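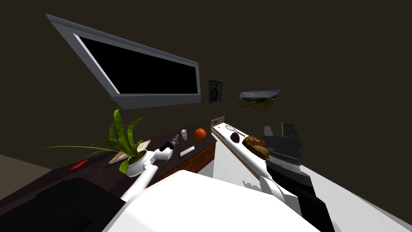
A simulated living room at Kanside, with the robot's left gripper over the desk and its right beside the counter.

The loaf of bread may be a rock. I looked at it for a good while on the monitor at Kanside and couldn't settle it. It was brown, lumpy and mottled, and it sat on a white counter with a tennis racket and something dark purple that I would call an eggplant if pressed. The robot was going to be taught from this room, and I wanted to know what it would think it was learning.

Kanside makes examples for a living. An operator puts on a headset in a rented office in Carrillo, steers two simulated arms through a chore, and the software saves every joint angle along the way. Then the furniture gets shuffled and the operator does it again. The day I visited, the team had saved 261 runs by late afternoon. The customer, a warehouse outfit called Pliva, wants them for a learning system named Kedivance that is supposed to tidy up after people.

The pitch is that rendered rooms are cheap. You can't break a flower pot that was never fired, and a basketball can be put back on the desk with a keystroke. Fine. But a basketball also rolls, and squeaks a little when you squeeze it, and how much of that survives in the software is a question I asked twice and got two different answers to.

Then there is the matter of who decides a run is good. At Kanside the operator does, by pressing a button. I watched one take nine tries to lift a cup, and only the last was kept. The eight misses were thrown out, although I suspect a machine could learn plenty from how a person recovers after a bad grab.

Pliva says it will start testing on real arms in February. I've asked to be in the room, and I've asked for the cup to be full.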